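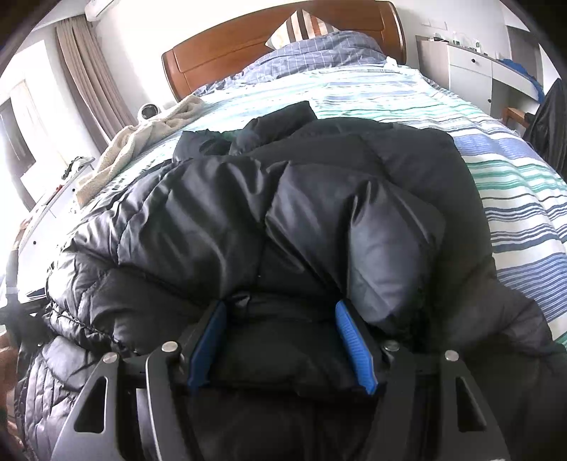

Skatia is looking for 20 people in Fendville to take part in a winter clothing diary, starting in August with a short interview and running through the end of February. We want to know what people wear outdoors in cold weather, how long they keep it and what they do when it wears out. Any everyday coat counts - wool, fleece, waxed cotton, or a black quilted puffer like the one on the bed - and it does not need to be new or in good shape.

You will fill in a one-page diary each week and come to two group meetings at the Siddiqui Building, both at 7 p.m. Participants who finish the study receive $255. Those who leave after the first meeting receive $160.

You should be 18 or older, live in Fendville or Skostholm, and spend time outside most days between November and February. Dog walkers, mail carriers and people who wait for buses are especially welcome. We cannot accept anyone who works in clothing retail.

To apply, send your name, neighborhood and a few lines on the coat you wear most to Nadine Darwish at the Skatia office. Paper forms are at the front desk.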